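Renting an arm by the month: Mi-kyung Bang on the Trondach kit

Mi-kyung Bang runs product support at Sterport, a small company that rents out tabletop robot arms to design studios, colleges and repair shops. Its main offering is the Trondach kit: one arm, a two-finger gripper, a wrist camera and a tablet with the teaching software already on it. Customers pay 684 dollars a month, and the shortest rental is one month.

We spoke in April at the company's workshop, where she was checking kits before they went out.

She began with what comes in the case. The arm arrives assembled, she said, and the customer clamps it to a table, plugs in two cables and runs a calibration routine. "The manual says 40 minutes from opening the case to the first move. Most people get there if they clear the table first. The ones who don't are usually looking for the clamp key. It's taped inside the lid."

The software is called Present. A user moves the arm by hand through a job, presses a button at each point worth keeping, and plays the result back. There is no code to write, although there is a script window for people who want one. Bang said that about half of her support calls have to do with grip settings and very few have to do with the arm itself.

"People set the force too high," she said. "They want to be sure it won't drop the part, so they push the slider all the way up. With a flat-sided part you can get away with that. With anything that has a slope, you squeeze harder and the part slides out of the fingers."

For this reason the practice set that ships with the kit is a box of painted wooden blocks, with some triangular prisms mixed in among the rectangles. New users start by laying out the rectangles in rows, and then move on to the prisms.
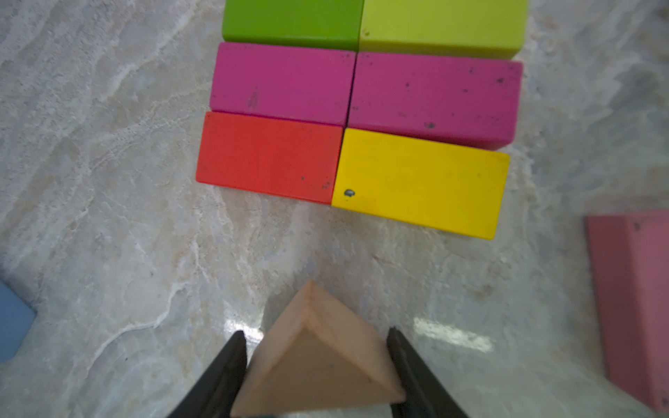
A prism in the gripper, as seen from the wrist camera, with six blocks laid edge to edge.

"The rectangles are day one," Bang said. "You learn what a good approach looks like and how close you can put one block to the next. Then you pick up a triangle and you find out what you didn't learn. The fingers are on two slanted faces, so where you hold it matters a lot more."

She does not mind if the practice blocks get marked up. Chips and dents come with use, and Sterport replaces a block only when an edge has gone far enough to change how it sits. The bigger nuisance for beginners is the work surface. A polished stone top reflects the ceiling lights, and the bright patches can confuse the part finder in Present.

"Turn off the light right over the table, or put down a mat," she said. "I tell everyone that in the first call. Some people would like to fix it in the settings. You can do that, but it takes longer than a mat."

I asked what the kit is bad at. She answered without much of a pause. It is slow next to a factory arm, and it should not be asked to lift more than a full coffee mug. The finger pads wear down and are sold in packs of 9, which she thinks is an odd number to have settled on. The tablet battery is weak, so most customers leave it on the charger.

She also thinks the part finder was oversold in its first version. "It was described as if you could throw parts anywhere on the table and it would sort them out. It can find parts that are apart from each other. When they're packed together it sometimes reads two as one. The update is better. I still tell people to leave a gap at the pickup side."

The fingers are made by Jurčo, a machine shop that also cuts custom shapes on request. A notched pair for round stock is the most common order. Customers keep any custom fingers when the rental ends, and everything else goes back in the case.

Returned kits are checked against a list of 13 items before they are sent out again. Bang wrote the list and has changed it several times, most recently to add the cable ends, which tend to get bent when the case is closed in a hurry.

Her advice for a first month was short. Pick one job, keep the parts in the same place, and save a copy of the program before changing it. "Then call us if it's doing something strange," she said. "Have the arm switched on when you call. That saves a lot of time."

Related
Finger pads: when to change them
Buying or renting a small arm
Setting up lights over a work table
Present update notes: part finder and script window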